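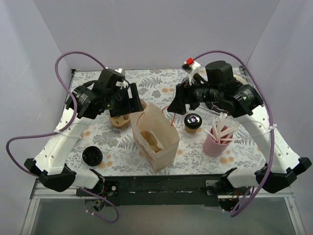 Where we are with the Flivesley girls' soccer program

Hi everyone at the Sirell fund! June crept up on me, so this is longer than the last one and probably messier. I've gone through it in the order of your form, more or less, except that I put the field stuff first because that's what has eaten most of my time.

Fields

We finally have a home field. You'll remember that in my last report we were bouncing between the middle school and the park by the water tower, and parents were driving to the wrong one (so was I, twice). The school district signed off on the Mustier Road field for two evenings a week through the end of the fall season. It's a full-size pitch, the drainage at the south end is poor, and the goals are older than our oldest players, but it's ours from 5:30 until dark and I could not be happier.

The grant paid for new nets and corner flags, and for having the lines repainted. I'd budgeted for one round of painting and we've already had two – the first crew marked the penalty areas for a smaller field and the ref at our opener spotted it before I did. They came back and fixed it at half price. I moved the difference over from the tournament line, and it's marked on the budget sheet I sent along.

I'm still trying to get lights. The quote for renting portable ones was 910 dollars a month, and I'm not going to spend that without asking you first. If we don't get them, practice will have to start earlier once September is over, and that's hard on the families where both parents work. I'd love to talk it through before August.

Teams

We're running four teams now, up from the two we started with. The under-12s filled up so fast that I had to start a waiting list, which I hated doing. The under-14s are the opposite. We lost several girls to the travel club over in Østergaard right before the season, and for the first few weeks we were borrowing players from the age group below just to put out a side. It has settled down since then, and a couple of the girls who left have asked about coming back in the fall. I told them the door's open.

Results, for anyone who cares (I do!): the under-12s won 5 of their games and drew the rest. The under-14s lost more than they won, but they beat Østergaard at home in the last match of the spring on a header from a corner, and the noise on that sideline was something else. The under-10s don't keep standings, though every kid on that team can tell you every score. The under-16s had two games rained out, and the league hasn't told us if they'll be made up.

Coaching

All of our coaches have now done the state's introductory course, paid for out of the training line. The in-person part was a full weekend, and people gave up family stuff to be there, so please know that money was well used. I did the goalkeeping module myself. I have never been a goalkeeper and I was sore for a week, but our keepers now get their own half hour at the start of practice where before they mostly stood around while everyone else did shooting drills.

One thing I got wrong: I promised you a coach mentoring setup by spring, with the more experienced coaches sitting in on the newer ones' sessions. It hasn't happened. Everybody coaches at the same time on the same evenings, so there's never anyone free to watch. I'm going to try staggering the start times in the fall and see if that helps.

Gear and fees

The loaner closet is the part of this grant I'd fight hardest to keep. Cleats, shin guards, a few pairs of keeper gloves, all free to borrow, no forms to fill out. Families bring things back when the kid outgrows them, and they mostly come back clean. We ran short on the small cleat sizes in April and I bought more secondhand. Receipts are in the folder.

Nobody was turned away over fees this spring. We covered the full registration for every family that asked, and there's enough left in that line to do the same in the fall unless sign-ups really jump.

What's next

Fall registration opens in July. I want to add an open evening before then, with no teams and no scores, just balls out on the field and anyone who wants to try it. I also need to find us somewhere indoors for the winter. The rec center gym is booked solid and the church hall has a ceiling so low that every goal kick would be an adventure, so I'm still looking.

The tournament we'd planned for late summer is now a one-day thing instead of a weekend. Two of the clubs we'd invited couldn't commit, and with the painting money coming out of that line I'd sooner run a small one properly – the new schedule is on the last page of the budget sheet. Come by if you're free, there'll be hot dogs.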